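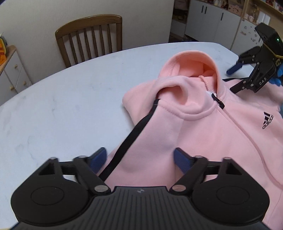

PRESS RELEASE - for immediate use

Cludis publishes good practice code for hand-held gripper work with clothing

Murerham, July. Cludis, the Murerham textile handling firm, has today put out its first written code for people who record folding and sorting tasks with hand-held grippers. Free to download. Fourteen pages, plain words, no sign-up. Covers table work with garments only, for now. Shoes, bedding and curtains to follow if there is demand.

The code was drafted with Jusar, which runs home recording sessions, and Đồng, a small software house that checks and labels the recordings before they go to robot makers. All three firms will work to it from the first day of next month. Others are invited to do the same, no fee.

Why now. Home recording has grown fast and the rules have not kept up. Machine safety standards are written for powered arms behind guards. A person at a dining table with a gripper in each hand falls between the lot of them. Cludis went through 3,000 of its own recordings over the spring and rejected 300, mostly for faults that a one page checklist would have caught. Fingers in front of the camera. Garment swapped halfway. Operator tired and rushing.

"We were sending people out with good kit and a verbal briefing," said a Cludis spokesperson. "That is not a standard. Two operators in the same street were doing the same jumper in two diffrent ways and both thought they were right."

What the code asks for

Hands. Gloves on both hands whenever the grippers are held, same colour for the whole session. Bare wrists are allowed, rings and watches are not.

Zips and cords. The biggest section, and the one most argued over. Close the gripper on cloth next to a zip, never on the teeth. Drawstrings to be moved by the cord and not by the end knot or bead. A hooded top counts as one garment with three handling zones: hood, front opening, body. Start with the hood. A bunched hood hides the neck and the operator ends up guessing.

Two grippers. One holds, one moves. Swap roles as often as you like but pause before the swap, long enough for the labelling team to see it. No tug of war. If both grippers are pulling and the cloth is not moving, let go with both and start the recording again.

Pads. Check finger pads for wear before each session. Change them at 100 hours or sooner if the texture has gone smooth. Wipe down between households.

The room. Table clear of anything breakable, chairs pushed back far enough to walk round. Post, photographs, medicine and anything with a name on it to go out of view. Householder to be shown a sample recording before they sign, and can ask for any session to be deleted within 14 days. No reason needed.

Logos. Ordinary clothes have brand names on them and the code doesn't ask for these to be covered. Taping over a print changes how the fabric bends and makes the recording less use. Work uniforms and school badges are different and must be left out.

Breaks. Ten minutes in every hour, paid. Jusar wanted this left to the operator. Cludis did not, and it stayed in.

What it does not do

The code is voluntary. It's not a certificate and firms should not advertise it as one. It does not replace the law on data protection or on lone working, and it says nothing on how robots trained on the recordings should behave afterwards. Đồng is preparing a seperate note on labelling, expected in the autumn, covering what to write when a grasp slips and when to throw a clip away.

Comments on the first edition are open until the end of September. Second edition before Christmas if all goes well.

Notes for editors

Cludis is based in Murerham and supplies recording kit and training for textile tasks.
Print copies of the code can be asked for through the Cludis press desk, weekdays, 9am to 4pm.
Spokesperson available for phone interviews, mornings best.

ENDS

Comments (4)

foldedcorner
Good to see the paid breaks in writing. I did this for a winter and my thumbs were gone by lunch most days.

M. in Murerham
Does "same colour gloves" mean same as each other or same all day? Page 6 reads both ways.

cludis_press
Both. Will be fixed in the next edition, thanks.

hemline
Not convinced on hood first. With a heavy zip top I always get the front edges flat and then do the hood, otherwise it slides back while you are working on the body. Have sent this in to the consultation as well, with a longer explanation.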